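毛巾越洗越硬、不吸水，是水硬度的问题还是洗涤程序的问题？

Dilani Talukder 发表于八月 | 分类：家务与洗涤
打印本页 | 用电子邮件发送给朋友

Dilani Talukder

搬到 Dreltadier 之后，家里的毛巾半年内全部变硬，吸水也明显变差。先把条件写清楚，省得来回问。

水质：供水单位公布的总硬度为 200 mg/L（以碳酸钙计），我用滴定试剂自己测过，结果一致。家里没有软水设备。

洗衣机：Zutero 滚筒，标称容量 6 kg，冷水进水，机内加热。毛巾单独洗，走“棉织物”程序，温度设四十度，脱水设最高档。

洗涤剂：Flosteo 液体型，按瓶盖上的“中等脏污”刻度加。柔顺剂每次都放，同一牌子，从搬家前就在用。

晾晒：室内晾杆，不开窗，没有烘干机。

毛巾：纯棉，割绒和普通毛圈都有，浴巾宽 76 厘米，买来时手感正常。变化最大的是毛圈款，干透以后可以立在台面上，折一下会留下很清楚的折痕，水滴上去先成珠，过一会儿才往里渗。割绒款硬得没那么厉害，但是吸水一样差。

试过的办法：洗涤剂加倍，没有改善，漂洗后门封里还有泡沫；白醋倒进柔顺剂槽，洗完当次软一些，第二次又回去了；换“快洗”程序，更差。

想弄清楚的是，硬和不吸水到底是一个原因还是两个原因。如果是水的问题，只处理洗衣机这一路的水够不够，还是必须全屋软化？Derkach 有一款装在洗衣机进水管上的小型滤芯，商品页写着“除垢”，没有写树脂量，也没有写再生方式，不知道值不值得买。
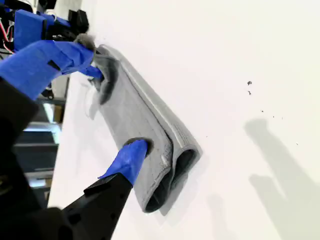

另外，已经变硬的毛巾能不能救回来？数量不少，全换有点舍不得。也有人建议用水煮，我担心颜色和缝边，没有试。

补充一点：同一批洗的棉T恤没有明显变硬，床单略微发涩。所以我一开始没往水硬度上想，以为是毛巾质量差。

槽边记录

硬和不吸水是两个原因，在你这里叠加了。分开讲。

一、发硬

棉纤维自然晾干以后本来就会变硬。纤维表面残留的少量结合水在相邻纤维之间起连接作用，静置干燥时没有外力把这些连接打断，毛圈就互相粘住。这部分硬用手搓几下就会软，与水硬度关系不大。判断方法：取一条硬毛巾，双手反复揉搓其中一角，与没揉过的地方比较。揉完明显变软，说明主要是晾干造成的；揉完仍然发涩、发沙，说明纤维上有矿物沉积。

T恤没有变硬也说得通。针织布薄，没有毛圈，晾的时候又容易被拉动。毛巾单位面积的纤维量大得多，存水多，干得慢，沉积和粘连都更集中。

沉积的来源可以估算。按你给的硬度，洗涤段进水十五升，带进来的硬度折合碳酸钙就是 3 g。这些钙镁不会全部留在织物上，大部分随水排掉，但每次洗都有一部分与洗涤剂里的成分结合，夹在毛圈根部。漂洗用的也是同样的硬水，所以漂洗次数再多也洗不掉已经形成的沉积。

二、不吸水

主要嫌疑是柔顺剂。常见柔顺剂的有效成分是阳离子表面活性剂，吸附在棉纤维上，疏水端朝外，用久了积成一层膜。你描述的“水滴先成珠再渗入”是典型表现。矿物沉积单独存在时，织物发涩，润湿一般不会慢到成珠的程度。

搬家前用同样的柔顺剂没有问题，可能与那边的水较软、残留较少有关，这一点我没法从你的描述里确认。

洗涤剂加倍是反方向的操作。液体洗涤剂多数不含碳酸钠和沸石，软水能力弱，多加只会增加漂洗负担。门封里有泡沫，说明漂洗结束时还有表面活性剂残留，这些残留干在毛圈里也会发硬。

三、已经变硬的毛巾怎么处理

顺序不能颠倒，先去膜，后除垢。

先用洗衣粉，不放柔顺剂，走标签允许的最高温度，完整程序一遍。深色毛巾先找一条试色牢度。不要超过半桶，毛巾吸水后体积和重量都会上去，标称容量指的是干衣，装满的时候毛圈之间没有水流。

再单独走一遍，不加洗涤剂，加柠檬酸。柠檬酸用温水化开后从主洗槽倒入，不要直接撒在毛巾上。用量从包装建议的下限开始，不够再重复，不要一次加很多。柠檬酸不能与含氯漂白剂同时使用，也不能前后脚使用，中间必须有一次完整漂洗，混在一起会放出氯气。

最后只用清水漂洗一遍，脱水后抖开再晾。

一轮做完后滴水测试：毛巾平放，滴管滴一滴清水，看渗入的快慢。仍然成珠就重复第一步，不要重复第二步。

水煮不推荐。高温下硬水里的碳酸氢盐会分解，碳酸钙正好析出在布上，等于重新做一遍沉积。

四、以后怎么洗

换洗衣粉，按包装上“硬水”一栏的量加。你的硬度在多数包装的分档里属于中间偏上，具体以你买到的那一款为准。柔顺剂停用，毛巾类永久停用。白醋可以留着，但它的作用是中和漂洗后残留的碱，顺带溶一点刚形成的垢，浓度太低，处理不了旧沉积，所以你看到的是当次有效、下次恢复。长期使用还要注意机器说明书对酸性物质的限制，有些橡胶件不耐受。

快洗程序漂洗少，不适合毛巾。Zutero 的面板上如果有“加漂”键，洗毛巾时打开。

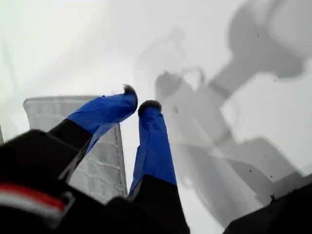
本页内容最后修改：星期三

五、软水设备

装在洗衣机进水管上的小滤芯，要看里面是什么。如果是聚磷酸盐，它的作用是阻止水垢在加热管上结晶，水的硬度不变，对毛巾帮助有限。如果是钠型离子交换树脂，确实能降低硬度，但小滤芯的树脂量通常只有几百毫升，用你这种水，很快就交换饱和，之后出来的水与进水没有区别。商品页不写树脂量也不写再生方式的，我会按前一种来判断。Derkach 那一款我没有拆过，可以直接问卖家两件事：填料是什么，交换容量是多少。答不上来就不买。

全屋软化对毛巾当然有效，但是为毛巾装一套不划算。洗衣粉里的助洗剂就是按克计价的软水手段，成本低得多。若热水器结垢也严重，可以一并考虑，那时再按用水量选型，饮用水一路通常另留旁通。

晾衣绳下

同意停柔顺剂。我家水也硬，换洗衣粉以后好了一些，没有恢复到新毛巾的程度。

补充晾晒部分。脱水后拎住短边用力甩几下，毛圈会立起来，干了以后差别很明显。室内不开窗干得太慢，硬不硬另说，容易有味道。开个风扇对着吹，毛巾会一直轻微摆动，比静止晾软。

脱水不要用最高档，毛圈压在筒壁上会倒，我用中间那一档。

Dilani Talukder

谢谢两位。揉搓测试做了，毛圈款揉完软了一部分，仍然发沙，所以两种情况都有。割绒款揉完基本正常，滴水仍成珠。

先拿两条毛圈浴巾按“先去膜，后除垢”的顺序走了一轮。第一遍主洗时泡沫很多，洗衣粉只加了包装的下限，应该是以前的残留出来了。柠檬酸那一遍排水略浑。晾干以后水滴落上去直接渗开，手感还是比新的硬，准备再做一轮。

Derkach 的卖家回复说填料是“复合除垢球”，交换容量没有答，不买了。

还有一个问题：门封和洗涤剂盒里有一层滑的东西，刮下来是灰白色，是不是也要处理？

槽边记录

要处理。那一层多半是柔顺剂、洗涤剂残留和水垢的混合物，不清掉会继续往毛巾上带。洗涤剂盒整个抽出来，用热水和旧牙刷刷，柔顺剂格的虹吸帽拆开单独洗。门封褶皱翻开擦干净。然后空筒走一遍最高温，主洗槽加洗衣粉，不加别的。加热管上的水垢另用柠檬酸空筒走一遍，两遍分开做。

第二轮毛巾放在清机之后洗。割绒款只做去膜那一步就行，它没有发沙，不需要加酸。

打印本页 | 用电子邮件发送给朋友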